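The Wrist Kit That Wants to Teach Robots About Cables

Saturday, January 25, 2020

Most shops that buy a robot arm find out quickly what it won't do. It will lift the same box all day. Give it a handful of charging cables and ask for the blue one, and it has no idea where to start.

Girholm, a small supplier of motion-tracking gear, thinks the answer is to record people doing the job first. Its Enitz kit went on sale in October. The buyer gets two wrist straps with printed markers, a head-mounted camera, a case of spare marker tiles and software that works out where each hand is from the video. The price is $1,773, with a year of updates included.

We used a kit for 20 working days at Anstead, a repair and resale shop that handles used phones and chargers. Cable sorting is the dullest work in the building, and that made it a fair place to start.

Setup is simple. The straps are black fabric and close snugly over a bare wrist or a thin sleeve. The marker panels stand a little proud of the arm, so a loose cuff has to be rolled up. After that the wearer does a short calibration, turning each hand in front of the camera, and goes to work.
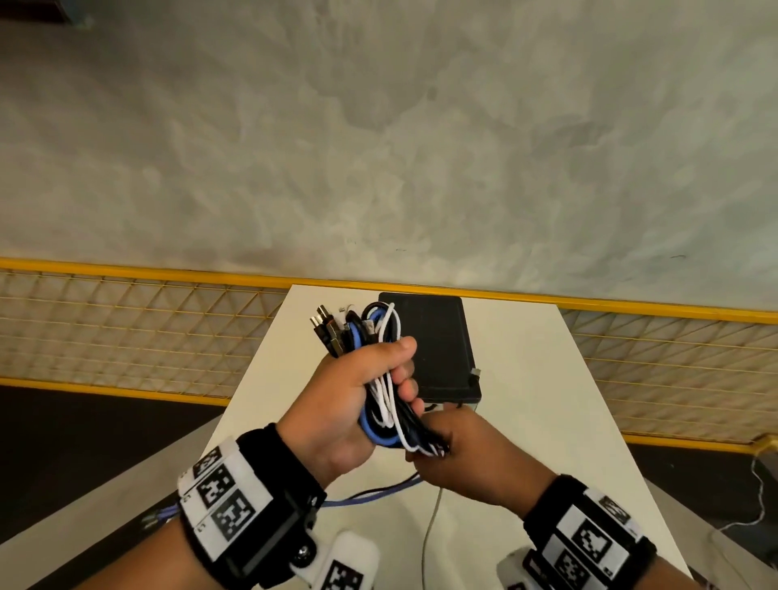 The first thing we noticed was how little the straps slowed anyone down. Fingers are left free, which matters when the job is pinching a thin cable and working it out of a loop. Data gloves we have tried in the past made that kind of task close to impossible. The wiring is less pleasant. It is thin and easy to catch on a plug, and on a bench full of cords it becomes one more thing to keep track of.

Tracking was good with both hands in view. When one forearm crossed over the other, the software lost the lower wrist and usually took a second or two to find it again. Strong glare on the tiles caused the same trouble. Girholm suggests flat overhead light, and moving our lamp helped.

Battery life came to some 50 minutes of steady recording. That is short for a shift, and a second battery costs extra.

The software exports clean files, and Jayasinghe, the training package most small labs use with the kit, opened them without complaint. Labeling is still done by hand. We spent 3 hours on one morning's clips, marking each grab and release.

Buyers should know what they are paying for. Enitz records work and does not do any. A shop with no one to train a robot on the results will get little from it. For a school lab or a small automation firm, the price is fair and the straps are comfortable enough to wear until lunch. We would order the second battery at the same time.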